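Storage > Shelving > Steel shelving > Fernby parts shelving

Fernby Parts Shelving, Blue

Fernby is a bolt-free steel shelving unit for parts rooms, small warehouses and workshops. The uprights are perforated steel with rows of rectangular slots, and the shelves hook into the slots at whatever height you need. Uprights and shelves are finished in the same bright blue.

We have sold this unit to garages and body shops for a long time, and most of the choices below come from the way those customers use it. A starter bay stands on its own. Add-on bays share an upright with the bay next to them, so a long run takes fewer parts and a little less wall than the same number of starter bays.

Shelf panels

Each shelf has a flat, smooth top with a gloss finish. Trim parts, covers and hubcaps can be laid down without catching on anything, and oil or road dust wipes off with a damp cloth and ordinary dish soap. Do not use scouring powder. It dulls the gloss, and dull patches hold dirt.

The front edge is folded under, so there is no sharp lip where hands go in and out. If you store round items that tend to roll, order the clip-on front stop. It stands up a short way from the shelf and comes off without tools. Flat items don't need it.

A mesh shelf is available for rooms with overhead sprinklers. Ask before you order, as mesh and flat shelves use different side clips and the clips are packed with the shelves.

Using the unit with crates

Many customers keep loose parts on the upper shelf and crates on the lower one. The heavy stock stays low, and the things that get picked one at a time are at hand height. Vented plastic crates with a label panel on the front work well for this. Set them with the label facing out and leave a finger's width between them, or the end crate will be hard to pull.

Our Dutby crates are sized for the Fernby and come in green or gray. They have slotted sides and a pale label area that takes paper labels or a grease pencil. Crates are not included with the shelving. You can use other makes – measure the crate at the rim and not at the base, as most are wider at the top.

When you set the shelf heights, put a full crate on the lower shelf first and hang the upper shelf two slots above it. That leaves room to tip the crate forward and look inside without taking it out.

What is in the box

A starter bay comes with two upright frames, 4 shelf panels, side clips, floor feet and a wall strap. An add-on bay has one upright frame and the same shelves and clips. The part number for the starter bay in blue is 473. Add-on bays are listed under the same number with an A after it.

Assembly

One person can put up a bay, but two will find it easier. Stand the frames on the floor feet, hook in the bottom shelf, then the top shelf, and check that the unit is square before you fit the middle ones. Tap each corner down with a rubber mallet until the clip sits fully in its slot. A corner that is only half in will rattle when you load it.

On carpet, use the wide feet. The standard feet are meant for concrete and can sink on one side, and the shelves will then lean. Check the level again after the first week and adjust the feet if needed. Every bay should be strapped to a wall or to a second row standing back to back with it.

Ayane Sugawara in our parts department can work out a list for you if you send a sketch with wall lengths and ceiling height. Mark any doors, posts and light switches on it.

Delivery and returns

Bays ship flat in two cartons. Stocked colors leave the warehouse within 21 days, and larger orders are delivered on a pallet to the ground floor. We have over 2,000 shelf panels in blue at the moment. Gray is made to order, and the next run is in October.

Unused bays can be sent back in their original cartons. Cut or drilled uprights can't be returned. If a panel arrives bent, keep the carton and tell us which side was damaged – the carrier will ask.

Related items

Lazaridis label holders clip to the front edge of the shelf and fit the Fernby without an adapter. Wakutum shelf dividers also fit, but only on the flat panels. Both are sold in packs and can be added to a shelving order at no extra shipping cost.

Page updated 2025-07-21. 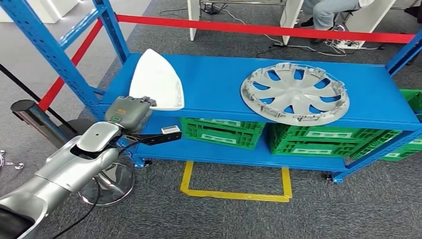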